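Hadby – Recolha de demonstrações para robôs: participantes

A Hadby procura 12 pessoas para gravar tarefas manuais simples no estúdio da Ronex, em agosto. As gravações servem para treinar o sistema Toltero, que aprende a partir de exemplos feitos por pessoas. Não é preciso experiência.

O trabalho consiste em repetir ações do dia a dia num espaço de escritório: puxar e arrumar cadeiras, abrir gavetas, mudar objetos de lugar. Parte das sessões faz-se com luvas com marcadores, parte com uma pinça de mão.

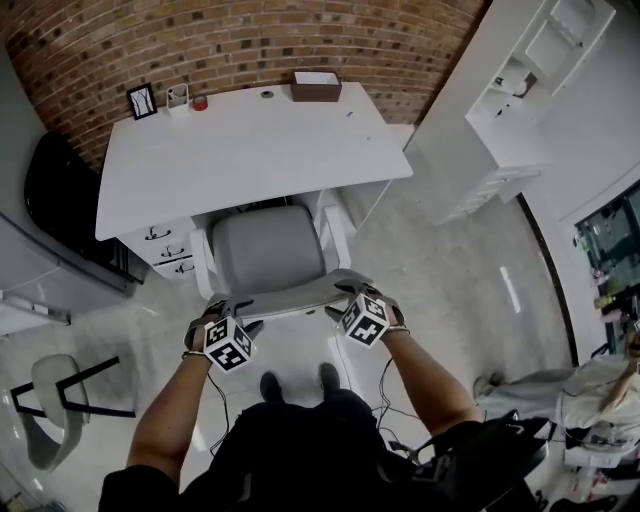
Sessão com luvas: as duas mãos nos braços da cadeira.

Cada participante grava 125 repetições por turno, com pausas. Pagamos 100 euros por turno, por transferência.

Requisitos:
Ter 18 anos ou mais
Poder estar de pé durante períodos longos
Usar calçado fechado
Assinar a autorização de uso das gravações
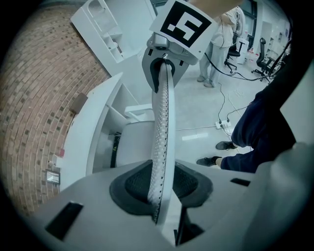
Pinça de mão com dedo revestido e marcador no topo.

As tarefas com pinça têm uma formação curta no primeiro turno – também paga.

Candidaturas na receção do edifício Anghel, sala 304, entre as 9h e as 17h. Indique os turnos em que está disponível (manhã ou tarde) e se é destro ou canhoto.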